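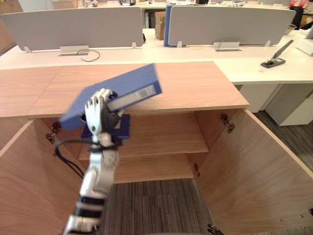
# Chapter 4: Gathering Examples

A learning system can only copy what it's been shown. So before any training, somebody has to do the showing. Hours of it. This chapter is about that part of the job: what to record, how much, what to throw away.

We'll stick with one task all the way through. Office tidying, binders and boxes, one low cabinet with two doors. Dull on purpose. The robot is driven by a person (the *operator*) and every run is saved as an **episode**: camera views, joint positions, hand commands, all on one clock.

## 4.1 What counts as an episode

Start and end must be agreed before you record. Ours at Gusgate started with the hands at rest and ended with them at rest again. Anything in between stays in, fumbles included, so long as the operator recovers. A run stopped halfway gets marked as stopped. Don't delete it, you'll want it in 4.3.

Keep the wording of the task short. "Put the binder in the cabinet." Not a paragraph. And use the same words for the same job, or the labels drift and you wont notice till training.

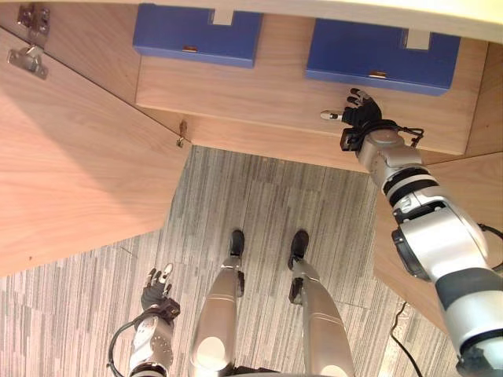

*Fig. 4.1 Reaching in at the shelf, right hand just below one of the blue boxes.*

Low shelves are awkward. The operator has to judge depth from the head view, and the doors eat up space on both sides. Expect slow runs at first. Evie Stockdale, who ran our Lambert sessions, dropped the first 4 episodes of any new operator from the training set. Harsh, but the data was smoother for it.

Head view alone isn't enough for fingers, though. Once the hand is close to a box it hides the very edge it's reaching for,

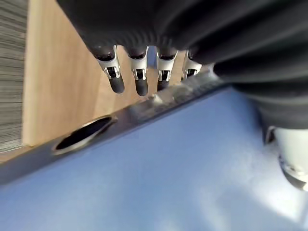

and so a second view, down at the wrist, has to be recorded on the same clock. Check the two streams line up before the session and again after. A lag of 2 frames is easy to miss by eye and teh model will learn it happily.

## 4.2 How many?

Depends on how much changes. Our first Bondik set had 203 episodes, all with the cabinet in one spot. Fine until we moved it. The next set had 1,000, with the cabinet shifted between batches, and that's the one used in the exercises.

More on variation in a moment. First, the log sheet.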